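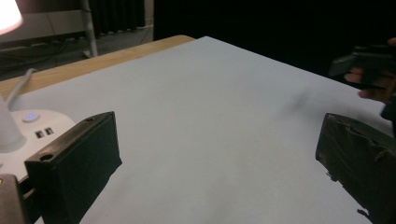

Vol. 8, No. 12 | Page 74

Teaching by Hand
A small outfit in Haverford is collecting chores one pair of hands at a time

The work at Takivel starts with a table. It is light wood, with a big sheet of white paper over most of it and a white lamp at one edge. The rest of the room is kept dim. People come in, pick up a gripper by its handle and do small jobs with it: fold this, move that, put it back where it was.

No robot arm is needed for this part. The gripper in a person's hand is built to match the one that will later be bolted to an arm, and it carries its own camera, looking down past its two fingers. Whatever the person does, the tool records from its own point of view. Software works out the path the hand took, and that path becomes the lesson.

Takivel went into this work after two years of remote control. Operators sat at a desk with a pair of levers and drove an arm made by Surko, a parts supplier across town. It worked, but slowly. A good operator could finish 100 runs of a simple task in a shift, and new people needed a week of practice before their runs were worth keeping. With the hand-held tool, most people are useful by lunch.

The company's present job is for Plondetti, which packs gift boxes and wants a machine that can handle tissue and card. The contract calls for 3,000 usable runs, and 74 different items are on the list. Paper is hard. It slides, it lifts at the corners and it takes a crease that stays for every run after.

Fingers wear too. One on the bench has a rough black padding along its inner side, with torn fibers sticking out. The crew changes pads often, but a robot in a packing plant will have worn pads as well, and runs made with them are kept. 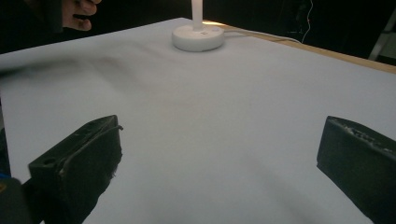

Does the person have to move slowly?

A steady, normal pace is best. Very fast moves blur the video, and very slow ones teach the robot to hesitate.

Bad runs are marked and set aside the same day. The most common fault is a hand that blocks the other tool's view, followed by people reaching in with bare fingers to fix something. New recruits do it without noticing.

The first batch goes to Plondetti on 17th December. An arm at the plant will try the tissue first, then the card – the ribbon has been put off until the new year.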